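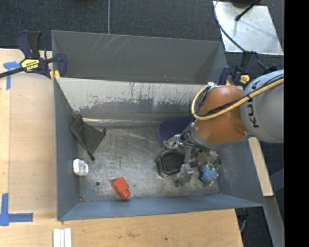

Grey metal bin, contents as at Saturday morning.

Furisbridge Community Centre — Members' Forum
Board: Rooms and Storage
Topic: Unclaimed articles in the grey metal bin

Posted by: R_Zabala (Rooms Coordinator)
March 14, 2026, 9:40 am

Members are advised that the articles in the grey metal bin have not been claimed and will be cleared under section 2 of the Storage Guidelines. The bin is beside the light wooden table in the carpeted room. The articles are as follows:

Dark grey-black fabric pouch
Black container with rounded corners and a raised rim
Blue toy-like article with a bumpy surface, with green at the top
Red-orange blocky article, purpose not known
Dark oval article, navy or purple, textured
Small white article, crumpled

Owners have 72 hours from the time of this post to reply in this thread. Please state which article is yours and provide one identifying detail that is not in the list.

Rocío Zabala
Rooms Coordinator

Posted by: stustell_quilters
10:15 am

On behalf of the Stustell Quilting Circle, I wish to enquire about the pouch. One of our members is missing a drawstring pouch of similar colour, which held her thread clips. Could the coordinator please confirm whether there is a label sewn inside? The letters should be VM.

Posted by: M_Costache
10:32 am

I must register an objection to the period of notice. The Storage Guidelines were amended in October, and my copy gives two weeks for personal property. The shorter period applies to food and perishable goods only. None of the listed articles would seem to be food, with the possible exception of the container, should there be anything in it.

I would also ask that the white article be looked at before it is thrown out. It has grey markings and could be a piece of paper that somebody needs.

Mircea Costache

Posted by: R_Zabala (Rooms Coordinator)
11:05 am

Thank you for your comments. The two-week period applies to property left in the lockers. Shared bins and shelves come under section 2, where the period remains 72 hours. The relevant page is pinned at the top of this board.

The request concerning the white article is reasonable. It will be unfolded and read before any decision is made. The pouch will be checked for a label at the same time.

Posted by: tekance_parents
11:48 am

The Tekance Playgroup believes that the blue toy may belong to our sensory set. The articles in that set have a similar bumpy surface. Ours should have a number written on the underside in black marker, and we would be grateful if this could be checked.

May I also suggest that toys be kept apart from other lost property? A hard-sided metal bin with a scuffed floor is not the best place for things that small children put in their mouths.

Posted by: old_hall_user
12:20 pm

I do not agree with the previous poster. Separate bins were tried when the centre was on Valcárcel Street, and members then had to search every one of them. A single bin is easier to check. If toys are a concern, they can be washed on return.

Posted by: tekance_parents
12:34 pm

With respect, washing on return depends on someone knowing where the toy has been. A labelled box on a shelf would cost very little and would take up no floor space.

Posted by: M_Costache
1:10 pm

I have now read the pinned page and accept that section 2 is worded as the coordinator says. I maintain that the wording is unclear — "shared storage" is not defined anywhere — and I will put forward a change at the next members' meeting. The newsletter goes to over 500 households, and a short notice there would reach people who do not use this forum.

As to the red-orange article, could it be part of a building set? The upper part is wide and angular and it narrows toward one end. I make no claim to it.

Posted by: R_Zabala (Rooms Coordinator)
1:45 pm

The proposal regarding section 2 may be sent to the office in writing. A notice will be placed in the next newsletter. The suggestion of a separate box for toys has been noted and will be considered with the shelving request.

Claims recorded to date are the pouch (Stustell Quilting Circle) and the blue toy (Tekance Playgroup), both subject to checking. No claim has been received for the remaining articles. Please keep further replies in this thread to claims and identifying details.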